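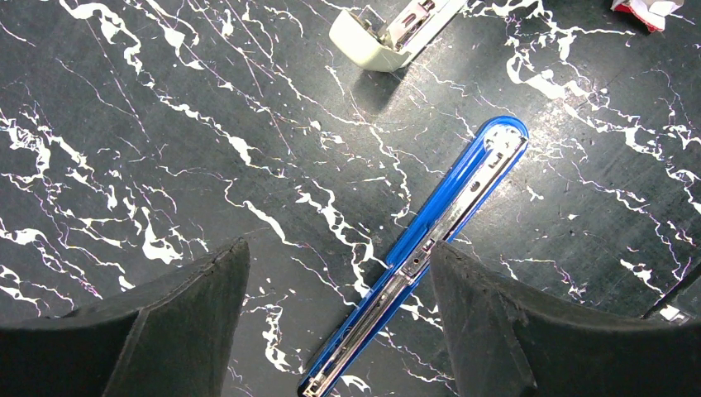

**Relatório de progresso — material de escritório partilhado, projeto Tuleck**
17 de novembro de 2018
Preparado por Mafalda Peixoto para Rania Hamdan

Desde março foram revistos 63 agrafadores. Cada um é aberto, limpo na calha e recarregado antes de voltar às salas. Ficaram de parte 15, à espera de molas novas, já pedidas à Skelto.

As recargas continuam a ser o ponto mais demorado. Os pentes partidos encravam, e por isso passámos a usar apenas tiras direitas, metidas com a calha totalmente aberta.

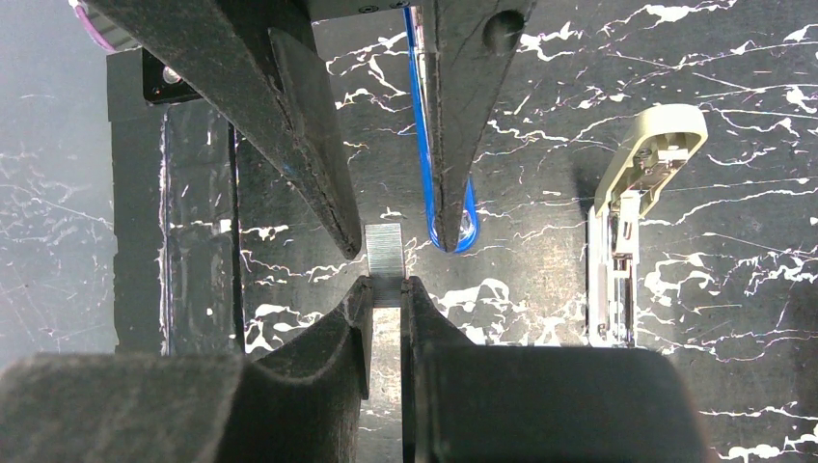
As tiras que sobram são guardadas por tamanho e entram na contagem do mês seguinte. A despesa até à data é de 1.279 euros, dentro do previsto — falta a fatura da Dramani, referente às caixas de arrumação.
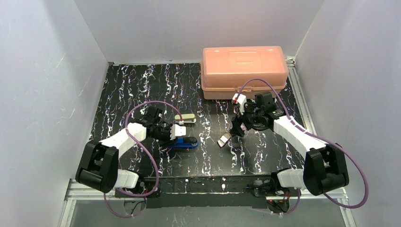
*Agrafador azul e preto na mesa de tampo preto com veios; ao fundo, caixa cor de pêssego.*

Falta entregar material em quatro salas. Pedimos que a segunda parcela seja libertada depois da entrega, com a lista assinada em anexo.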